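Temitope Balogun
July 1, 2022

1/ OK so I promised a few of you I'd write up what happened with the 114 bus, and I've had two coffees, so let's go. Long thread, sorry in advance.

2/ If you don't ride it: the 114 runs from the Prandon Street depot out past the clinic and ends at Paria Gardens. Home health aides ride it, kitchen workers ride it, my mom rides it to dialysis. In February the transit agency put out a notice that they were cutting every trip after 9 pm. One sheet of paper, taped inside the shelter. English only!

3/ I found out from my neighbor Phyllis Mottram, who cleans offices downtown and gets off at 10:30. She called me and said "so how do they think I'm getting home?" I didn't have an answer. A cab from her job is more than an hour of her pay.

4/ We started with a petition because that's what you start with. Clipboards at the stops, before work and after work. I figured we'd get a couple hundred names. We got 1,714. Drivers signed it. A guy signed it through the bus window while the light was red and the whole bus yelled at him to hurry up.

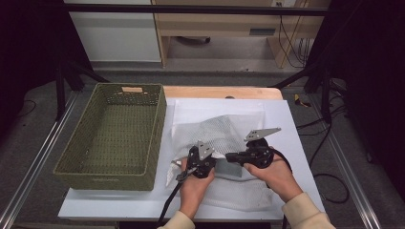 5/ Then the hearing. They scheduled it for 2 in the afternoon on a workday, in a building the 114 doesn't even go to. So we asked for an evening one, in writing, and they said no. We asked again with the petition stapled to the letter and got a "we'll look into it." Third time we showed up in the lobby and stayed until somebody came downstairs. Evening hearing, with interpreters. Put that in your notes if you're fighting something like this - ask three times.

6/ I was so nervous I read my whole two minutes off my phone and never looked up once. Phyllis didn't bring notes. She told them what time she clocks out, what street she walks down, and how many of the streetlights on it are broken. You could hear the air conditioner in there.

7/ One board member asked if riders had "considered alternatives." The room did not love that. My mom said something in Yoruba that I'm not translating on here.

8/ Where it stands: they voted last week to keep the late trips through the end of the year. Weekdays only. Saturday and Sunday nights are still on the chopping block and the security guards at the hospital work weekends, so no, I'm not calling this a win yet. Half a loaf, maybe.

9/ A few people asked about the fare inspectors. Yes, we're collecting those stories too. If you got stopped on the 114 and the person next to you didn't, write down the date, the time and the bus number while you still remember it. Send it to me. I won't post your name.

10/ Next meeting is at the Jokari Room, upstairs from the laundromat on Gu Avenue. Doors at 6:30. There's an elevator but it's slow, so leave yourself a minute. Kids are fine, bring them. We need people who can make phone calls and at least one more Spanish speaker, please please please.

11/ Oh, and whoever took my good clipboard at the Paria Gardens stop, the one with the blue tape - I'd like it back.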